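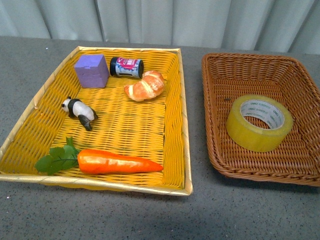 Start with the coat. Don't say hello first, just put the question to them: who here remembers what the governor's husband wore at the Dondmont summit? Hands. Then: who remembers what the summit was for? Wait. It takes a while for the laugh to come.

For anyone who missed it: gray wool coat, four green buttons, worn in August. Within hours there were stories calling the buttons a signal on the river bill. Green for water, or for the environment, or for envy, depending on which site you opened. I read seven of these pieces. Not one had a quote from the man, or from anyone who had dressed him, or from anyone who sold him the coat. Every one of them had "fans" or "fashion watchers" in the second paragraph.

Slow down here. My complaint isn't with fashion writing. I did it for years at the Karkton paper and I still like a good hem. My complaint is with the word "message."

What do we need before we can call a garment a message? I'd want one of these, at least:

- the wearer said so
- the office said so, on the record
- there are words on it, and even then I'd like to ask

With the coat we had none. What we had was a photo, a few posts, and a writer on deadline with a headline slot to fill.

Pause. Water.

Next part is the sourcing, and it's the dull part, so keep it moving. Take the phrase "social media lit up." I went back through the Dondmont stories and followed the embedded posts. One of the longer pieces ran on four posts. Two came from the same account. Another was a joke, and was quoted straight. I don't call that lighting up. If a city hall reporter came to me with four strangers and said the town was furious, I'd send her back out, and so would everybody in this room.

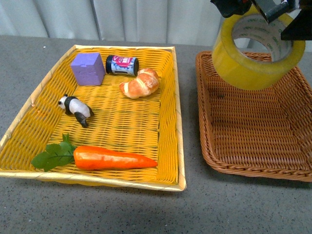
And the same four posts turn up in the other stories, in the same order, which tells you how the other stories got written. Say this without sneering. I have done it too, at eleven at night, and got thanked for it.

Then the correction that never came. The Arsenault shop put up a notice that the coat had been in its spring line and that the green buttons were standard on every one they sold. Anyone could have bought that coat. You'd expect at least a line added at the bottom of the stories. I checked again last week and found nothing. Corrections desks will fix a misspelled designer the same afternoon -- they don't seem to have a box for "we made up what he meant."

(If someone asks whether he picked it knowing how it would look: maybe. I don't know. Neither did they.)

Move to the other side now, or I'll sound like I think offices are innocent. They aren't. Press staff have learned that a bright scarf will get pickup on a day when the policy won't. They hand out the label, the color name and the price before the motorcade has parked. At Duvovik the press sheet had six lines on the outfit and none on the school visit it was worn to. Hold up the sheet. Read the color name out loud, it's "storm oat." 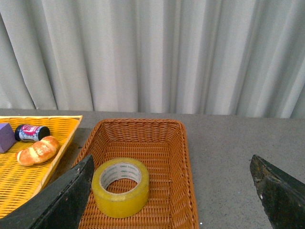

Arūnas Lukoševičius wrote to me after I gave a shorter version of this talk, and he wasn't having it. People in public life know they are being looked at, he said, and they dress for it, and it's a bit precious of reporters to pretend they can't see a red dress in front of them until somebody hands them a statement. He also said readers are grown-ups and know that this stuff is guesswork.

I'll give him the first half. Clothes do get chosen, sometimes by a whole staff, and ignoring that would be its own kind of bad reporting. On the second half I'd want to see some proof. Ask a cousin or a neighbor about the Dondmont coat and see whether they say "some people guessed it was about the river bill" or "he wore it for the river bill." Mine said the second. She was very sure of it.

And the guessing doesn't fall evenly. Skip the long version of this unless we're running early. Short version: the governor stood next to him in a navy suit the whole day and got no color analysis at all. Usually it goes the other way around, with the woman decoded from collar to heel and the man beside her in whatever he had on. The spouse gets it worst in either case. No vote, no podium, so the coat has to do the talking.

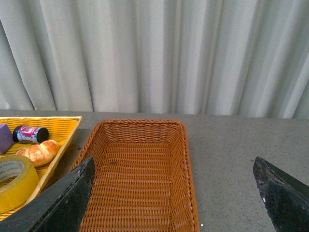

So what would I ask an editor to change? Small things. I don't trust big pledges and I've watched two of them die in a shared folder.

Call the office before using "message," "nod," "statement" or "dig." If they don't answer, write that they didn't answer. Name the posts you're leaning on, and say how many there are. If there are four, print four. Let the fashion writer write about the coat as a coat: the cut, who made it, why wool in that heat. I'd read that. It's better copy anyway than a riddle with no answer.

Someone will say traffic. Yes, the decoding stories do well. So did horoscopes, and we put those on a page with a heading that told you what they were.

Leave eight minutes for questions. If the first one is about what I'm wearing, the jacket was on sale and the sleeve has a stain on it, and they can make of that what they like.

We use cookies to remember your settings and measure visits. By continuing to browse you accept our cookie policy. Accept all | Manage choices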